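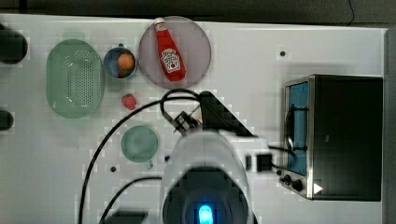

Ticket 864 -- Kitchenware, Plurnthorpe demonstration kitchen
Opened: 8/17/20
Status: Awaiting supplier

Issue reported: The green oval colander from the Kasa set drains slowly. Water remains in the basin after produce is rinsed.

Steps taken: The colander was washed in warm water and the holes were cleared with a soft brush. A 600 mL pour was then repeated with the colander level and with one end raised. Draining took nearly 30 seconds when level and 20 seconds when raised.

Assessment: No blockage remains. The fault appears to lie in the floor of the basin. The matching cup and the round plate are not affected and may stay in use.

Action: Lepik has been asked to supply a replacement from the Brasudel warehouse. Until it arrives, staff are to rinse strawberries and other small fruit in the spare metal strainer. A similar request from January is linked to this ticket.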